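Bin Day at the Bench: Tips for Teaching a Robot Arm to Sort and Put Away

If you spend your evenings getting an arm to pick things up and drop them in the right place, you already know that the code is only half the job. The other half is housekeeping! I've been collecting these notes since we started our tidy-up project in the Kultia workshop, and most of them would fit on an index card taped to the monitor. Steal whatever helps.

Pick bins your camera can tell apart

Color is the obvious cue, and it works well right up until the plastic is see-through. A clear or tinted bin takes on some of whatever stands behind it, so a color threshold you set in the morning can drift badly by late afternoon. I sample the color from the rim and from the middle of the front wall, then keep both values in the config file. If they disagree by a lot, the planner asks for a second look before it moves.

Opaque bins are much easier. Keep at least one in the set as your sanity check. When the detector can't find the opaque one, stop fiddling with thresholds and go look at your exposure.

Watch the table, too. A glossy or even slightly shiny top will throw a tinted patch below a colored bin, and a segmentation model will happily glue that patch onto the bin and report it as taller than it is. Two fixes I like: clip every mask at the known table plane, or lay down a dull mat. The mat costs less and I still prefer the clip — mats wander.

Handle holes are wonderful landmarks. They're also holes. Your depth reading will shoot straight through one and land on the far wall, so fill them in the mask before you fit a plane to the front face. 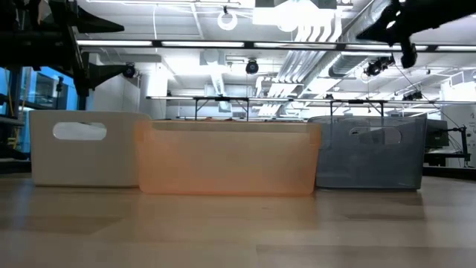
Posted 11/10/2024 in Shop Notes
By the Truvdale Bench Blog

Let them overlap a little

It's tempting to space everything out while you test. Do that for the first day and then quit. Real shelves and real counters are crowded, and three bins with one pulled forward so its corners hide a bit of its neighbors will teach you more about your pose estimator than a week of perfect spacing. White, orange and smoky gray make a good trio for this, with the orange one out front.

For overlapping bins, fit the top rim first. The rim is usually the last part to disappear behind something else, and once you have it you can work out the hidden corner from the known size of the bin. Measure the bins yourself with a tape. Catalog sizes are often for the outside at the widest point, and your gripper cares about the inside.

Planning moves that don't knock things over

Give every bin a keep-out box a little bigger than the bin. Ours lives in Yilma, the small planner we wrote for the bench, and the padding is one number in one file. I love having it in one file.

Come in from straight above whenever you can. Side approaches look slick, but the wrist swings wide and clips the next rim over.

Set a hover height and make the arm pass through it between every pick and every drop. It adds time. We lost almost 6 seconds a cycle when we turned it on, and I would make that trade again tomorrow.

Slow down for the last stretch only. Full speed across the open table, then a crawl once the fingers are below hover height.

Keep your logs like you keep your screws

Sorted, labeled, and not all in one coffee can. Each run gets its own folder with the config, the planned path, and the camera frames from the start and the end. We have 1267 runs saved so far and I can find any of them in a minute or two. Name folders by date and then by task. Leave jokes out of the names, however good they seem at midnight.

Write down which lights were on. Overhead strips are bright, and they can bleach the top of the view so that a dark gripper turns into a plain black shape. If your software tracks the fingers by camera, lock the exposure on the tabletop and use joint readings for everything higher up.

Quick fixes

Detector flickers between two bins: average over a few frames before you commit.

Plan fails with no message: check that yesterday's keep-out boxes were cleared. It's nearly always this.

Arm stops short of the drop: the bin got nudged. Run the finder again before each drop, even though it feels like overkill.

Colors all look off: white balance went back to auto after the reboot. Put the setting in your startup script and enjoy your evening!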